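Fiststead obituary index, workshop notebook
August 16, 2020

Survivor lists, second pass on the Erby batch. Parser still choking on spouses.

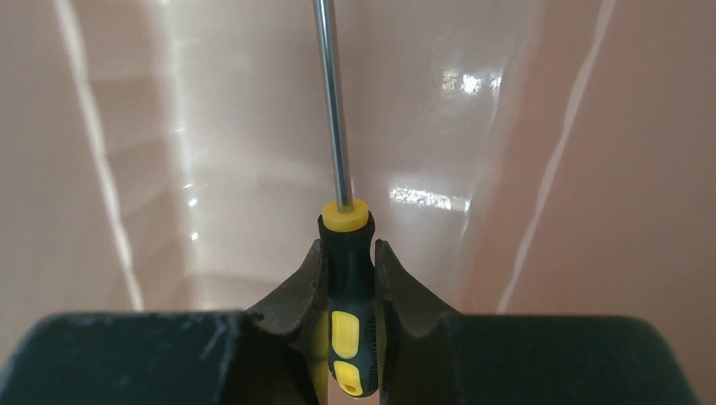
Reply in the margin from last week's page asks why we split the couples at all, when the printed notice says "son and wife" and any reader knows what is meant. Fair question, and the answer is search. People look up a daughter-in-law under her own name and get nothing. Margin also says to keep the printed line next to the split one so it can be checked. Agreed, done from today.

Batch: 147 notices, Erby weekly, typed from the bound volumes. Ran the whole lot with the new rules overnight. 74 came out clean. The rest need hands.

What broke:

- "and wife, So-and-so" vs "and wife So-and-so". Comma makes the parser start a new person. Every time. Fixed for wife/husband, not for "companion" or "special friend", which Erby uses a lot in the older ones.
- Surname carried over from the child to the spouse. Right for most, wrong where the paper gives only a first name for a daughter and the married name comes after the husband. Left those blank, flagged yellow. Do not guess.
- Grandchildren as one long string with dashes. Fine if there's a dash. Some have a colon, some have nothing and just run on.
- "Preceded in death by" landing in the survivors column. Bad one. Two notices so far had a dead brother listed as living. Must be caught before anything goes out, families will see it and they'll be right to be upset.
- Step-children. Erby lists them seperately, Campbell mixes them in. Keep whatever order the paper has.

Campbell funeral home cards: different animal. Typed on the card, age at death but no birth date. We had been subtracting to get a birth year. Stop doing that. Off by one whenever the birthday falls late in the year, and once it's in the index it gets copied into family trees and never comes out again. New field: "age stated". Leave birth empty unless printed. Need to go back through what we already subtracted and pull it, the old backups have the untouched version.

Place of burial. Andstead cemetery shows up as Andstead, Old Andstead, Andstead Church, and "the church cemetery at Andstead". Are these one place? Township map has one burial ground there but an older notice talks about the graves being moved off the hill. Not merging until somebody walks it. Put the wording as printed in column 2 and leave the standard name alone.

Nicknames in quotes: keep. Tried stripping them for sorting and lost the only link we had between a notice and its card, man went by the nickname his entire life and the paper hardly bothered with the rest.

Also, second notices. Erby would run a short one the week of the death then the full one after the service. We have been entering both as two people. Match on death date plus last name, then read them, dont auto-delete. The short one sometimes has the pallbearers and the long one doesn't.

Speed: slow. 2,000 notices in the full Erby run and at this rate we won't be through by the end of September. Maybe skip the cards of thanks for now. They do name people, though. Come back to it.

To do
- "companion" rule
- pull subtracted birth years, Campbell only
- look at volume with water damage, bottom lines unreadable, mark [illegible] and move on
- ask the library if the gap in the bound set is a gap or just misshelved
- reprint the entry sheet, "age stated" box is missing from the current one

Fiststead Obituary Index | Contact the workshop | © 2020 | Back to top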